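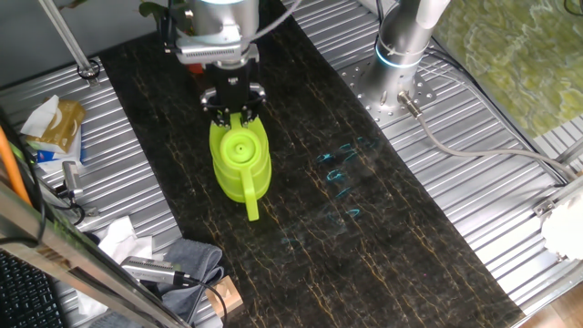 Holmgren lance Nimwood, un kit de manipulation à deux bras pour les objets du quotidien

Le fabricant de cellules robotisées Holmgren annonce la mise sur le marché de Nimwood, un kit destiné aux laboratoires, aux écoles d'ingénieurs et aux bureaux d'études qui travaillent sur la manipulation d'objets domestiques.

Le kit comprend 2 bras, leurs platines de fixation perforées, une pince à deux doigts et le logiciel de pilotage Gumo. Les platines se montent directement sur une table en profilés d'aluminium - la table n'est pas fournie. L'installation demande quelque 60 minutes une fois la table de niveau.

Gumo est livré avec une bibliothèque de tâches modifiables : saisir un arrosoir par le haut, le présenter au-dessus d'une plante en pot, le reposer sur un tapis. L'utilisateur règle la hauteur d'approche, la vitesse et la force de serrage depuis un poste ordinaire, au clavier et à la souris. 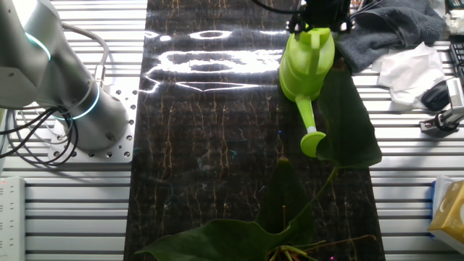
Les objets en plastique moulé, de forme irrégulière, font partie des cas prévus dès la première version. Les paramètres de chaque essai sont enregistrés et peuvent être repris sur un autre poste équipé du même kit.

La distribution est assurée par Drollari, qui prend également en charge la formation initiale et les pièces de rechange. Le matériel est garanti 2 ans, pince comprise. Les mises à jour de Gumo sont incluses pendant la même période.

Les commandes ouvrent en mai. Tarifs et fiche technique sur demande auprès du service commercial de Drollari.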